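Plitomcombe Field – Pre-Game Safety Checklist, Home Side and Press Level

Use with the Dreseslow league form. Start at 15:00 on game day and finish before the gates open. Mark each line OK, FIX or CLOSED and write a comment for anything that is not OK.

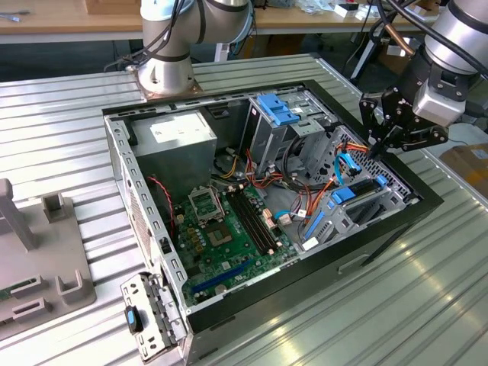 Desktop tower on its side, cover off 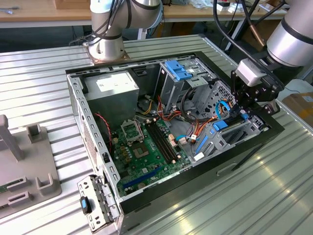 Who decides whether the game can start if an item is still marked FIX?
The referee decides on anything inside the sidelines. The home club decides on the stands, gates and press level, and has to put the decision in writing on the last page of this form.

PLAYING SURFACE

1. Walk the full field, goal line to goal line, both directions. – OK
Comment: Soft patch near the visitors' 17-yard line. Filled and rolled. Look at it again at halftime.

2. Sprinkler heads down and capped. – OK

3. Goal post pads tight, no bare metal up to 6 feet. – FIX
Comment: Bottom strap on the north post has lost its buckle. Tied off for now. A new strap has been ordered from Amato.

4. Pylons and yard markers soft, upright and clear of the sideline. – OK

5. Benches, carts and cable covers behind the restraining line. – OK
Comment: Water cart was too far forward on the visitors' side. Moved back.

STANDS

6. Handrails firm when pushed from the side. – OK

7. Bleacher boards: no splits, no raised bolts. – CLOSED, part of row 7
Comment: One split board at the aisle end. Taped off four seats. The home side holds 2,000 and we expect nearly that many for the rivalry game, so ushers need to know before the gates open.

8. Aisles and stair edges painted and easy to see. – OK
Comment: Paint is wearing thin on the lower stairs. Will last the season.

9. Wheelchair platform and ramp clear. – OK
Comment: Folding chairs were stacked on the ramp again. Please store them under the stairs.

GATES AND EXITS

10. All exit gates unlocked and swing fully open. – OK
Comment: East gate drags on the gravel. Raked out. It needs a new hinge after the season.

11. Ambulance lane open from the road to the end zone. – OK

12. Exit signs lit. – OK

PRESS LEVEL AND SCOREBOARD

13. Stairs and door to the press box clear. – OK

14. Extension cords: no cuts, not run under mats. – FIX
Comment: Orange cord by the radio table had a nick near the plug. Taken out of use. Bring a spare.

15. Odura scoreboard and play clock tested from the booth. – OK
Comment: Play clock at the south end was slow to reset on the first try. Fine on the next three.

16. PA heard in all sections, emergency message read through once. – OK

MEDICAL AND WEATHER

17. AED in place at the home bench, status light green. – OK
Comment: Pads expire in April.

18. Stretcher and splint bag on the sideline. – OK

19. Lightning plan posted in both locker rooms. – FIX
Comment: Copy missing from the visitors' room. Print another and tape it inside the door.

Open items to carry over to the next home game: 3, 7, 14.
Item 19 to be closed before kickoff.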